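Forum > Break Room > Shop Talk
Thread: They automated the drinks station. What happens to us?

crumbtray
I work the serving side of the cafeteria at the Plonstead office park. In August management put in a pair of arms from Vorevau to handle cold drinks during the lunch rush. I used to do cold drinks. I am now "guest flow," and if anyone here can tell me what guest flow is I would be grateful, as my manager has had two goes at it.
Not looking for sympathy. Same hours, same pay so far. Just wondering who else has been through this and what your day looked like a year on.

mopandglory
Guest flow is standing near the thing and saying "it's thinking" to people in line.

crumbtray
I said that 40 times on Wednesday. I have it down to a tone of voice now.

L_Semple
Lachlan Semple, I do installs for a different outfit (not Vorevau, no dog in this). A year on, the job usually splits. Half of it is feeding the machine: cups the right way up, bottles in the right slots, wiping down. The other half is people. The pouring was never the hard part of your job.

crumbtray
With respect, the pouring was the part I liked.

L_Semple
Fair enough. I don't have a bracket for that.

Bajwa_nights
We had the same thing at the Mellby plant, only with packing. Three of us on the line before, three of us after, and everybody's title got longer. What changed was the talking. You used to stand across from somebody all shift. Now you stand next to somebody and you both look at the machine. I know a lot less about my coworkers' kids than I did.

mopandglory
I see that as an upgrade.

Bajwa_nights
You haven't met the kids.

tendollarlunch
Customer perspective, since I eat in a place with one of these. It's slower. I timed it at 58 seconds for a drink. A person does that in the time it takes me to find my badge. I don't understand who this is for.

L_Semple
It doesn't call in sick and it doesn't need a break, so over a whole shift the math looks different than it does from the line.

tendollarlunch
I'm only ever in the line.

crumbtray
And it does need a break, it just doesn't ask first. When it stops, I'm the one who gets the towel. There's a binder. I'm on page 12 of the binder and have not reached towels.

Bajwa_nights
Write down every stop. Time, what it was doing, what you did about it. I did that for a month and ended up with about 100 lines, and it was the only reason we got the extra hour for cleanup. Before that the plan said cleanup took no time at all.

crumbtray
OK, that's useful, thank you. Starting a notebook tomorrow.
For anybody who hasn't been near one of these, two grippers, one with the cup and one with the bottle:
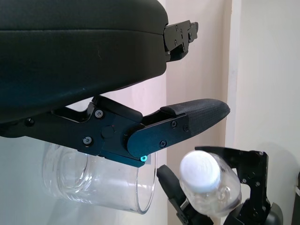
So my main complaint is that I've started doing it too. Last night at home I caught myself holding the glass out in one hand and bringing the bottle over to it very slowly, elbows locked. My wife asked if my back was out.

mopandglory
Did you say "it's thinking"?

crumbtray
She said it for me.

tendollarlunch
I'll give it this, the thing has never asked me how my weekend was.

L_Semple
Ask for the operator training while it's still new. They tend to offer it early and then forget it exists. You'd get a say in the setup, and on some sites it comes with a bump in pay.

Bajwa_nights
Seconding the training. Not seconding the bump. Ours came with a lanyard.

crumbtray
Asked this morning. My manager is going to find out who does the training. She thinks it might be me.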